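HOUSEKEEPING OPERATIONS 2
Unit 4: The sink and dishwasher station
Handout for the Tuesday section, E. Imhof

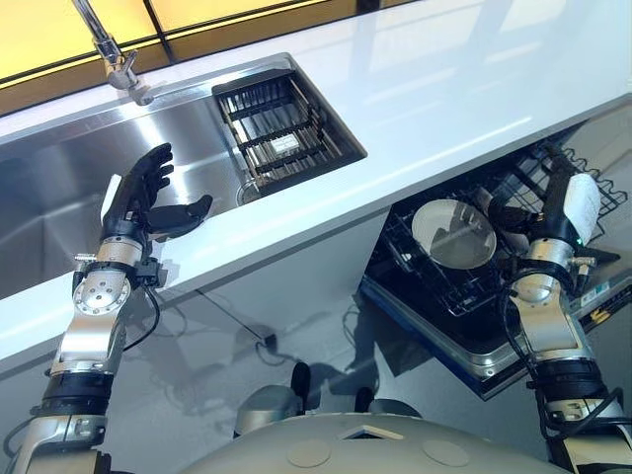 The station consists of the sink, the dishwasher beneath the counter, and the run of countertop that joins them. These are treated as one work area throughout the unit. A sink with the dishwasher placed directly beside it shortens the carry between the two, and most drips then fall on the counter edge or on the open door. In the Rukell floor plans handed out in February, the carry is the distance marked c.

4.1 Terms

Basin: the bowl of the sink, measured at the inside walls.
Landing area: clear countertop next to the basin, used for setting down items before or after washing.
In-sink rack: a rack of parallel rods or wires that stands in the basin. It takes the place of a countertop rack where the landing area is small.
Carry: horizontal distance from the center of the basin to the center of the open dishwasher.
Load side: the side of the dishwasher from which a person loads it. The open door blocks the floor in front of the machine, so loading is done from one side or the other.

4.2 The in-sink rack

A wire rack set in the basin drains straight into the sink and leaves the counter free. It also covers part of the basin floor. Where the rack stands over the drain, food scraps collect under it and are hard to see from a standing position. Lift the rack out at the end of each wash period, rinse the underside, and clear the drain before putting it back.

Coated wire should be checked at the feet and at the welds, where the coating wears first. A rack with bare metal at either point is taken out of service. Rust marks on stainless steel usually come from the rack and not from the basin itself.

Do not stand knives in an in-sink rack. Lay them flat on the landing area, handles toward the user, and wash them last.

4.3 Stainless basins

Brushed steel has a grain. Wipe along it. Streaks are mostly mineral film left by water that dried in place, and they show most under overhead light and opposite a bright backsplash. A basin can be streaked and clean, or free of streaks and not clean, so inspection is done by touch as well as by eye.

Order of work:
Remove rack and loose items.
Rinse walls, then floor of the basin.
Wash with detergent and a soft cloth, along the grain.
Rinse again, including the base of the faucet and the underside of the spout.
Dry with a second cloth.

No steel wool, no chlorine bleach.

4.4 Loading

Scrape, do not pre-rinse, unless the load will stand overnight. Lower rack first, back to front. Plates face the center. Bowls are tilted so that no water can pool in the foot ring. Turn the spray arm once by hand before closing the door.

Unloading runs in the same order, lower rack before upper, so that water held in the upturned bases of cups does not fall on dry plates.

4.5 White countertops

Coffee, tea and turmeric are wiped up at once. The front edge above the dishwasher receives steam whenever the door is opened early and should be dried by hand after each cycle. Check the sealant where the basin meets the counter once a month.

4.6 Worked figures

The Thaler kitchen is used for all exercises in this unit. Its carry is 900 mm. The machine is run once a day and the kitchen is closed one day a year for maintenance, giving 364 cycles. With 13 trips between basin and machine per load, the yearly total is 364 x 13 = 4,732 trips. At 900 mm each, one way, that is 4,258.8 m. Returns double it.

Repeat the calculation for the Ivel kitchen, taking c from the floor plan. State whether the landing area lies on the load side.

Reading before next session: Dritovura station manual, chapter 4.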